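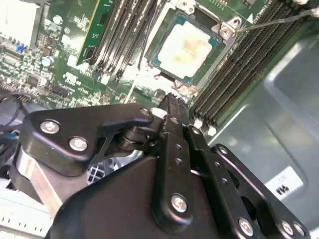
Repair season is in full swing at the Olszewski workshop in Bernero, where 75 retired office computers are being cleaned up and tested before they go out to families and small clubs around town. The machines came from Biltmont, the insurance office on the hill, which replaced its whole back room in June and was kind enough to ask whether anybody wanted the old ones before calling the recycler.

Danuta Jabłońska, who has run the workshop evenings for longer than she cares to say, told us the slow part is the processors. The thermal paste on most of them has aged badly, and it leaves yellowish streaks on the metal that have to be wiped away with alcohol and a good deal of patience before a fresh dab goes on and the heatsink can be fastened down again. "People want to rush it," she said, "and then they wonder why the thing sounds like a hair dryer." Memory gets sorted at the same table – sticks come out of the weaker boards and go into the better ones, so that every finished computer has enough to be pleasant to use.

Witold Stępień is looking after the list of people who have asked for one, and he would be very glad to hear from anyone with spare keyboards, mice or power cords, since those always seem to run short well before the computers do. A donation of $50 covers a new drive for one machine. The first finished computers are due to be handed over on December 16, 2023, with coffee and Danuta's poppy seed cake for everyone who stops by.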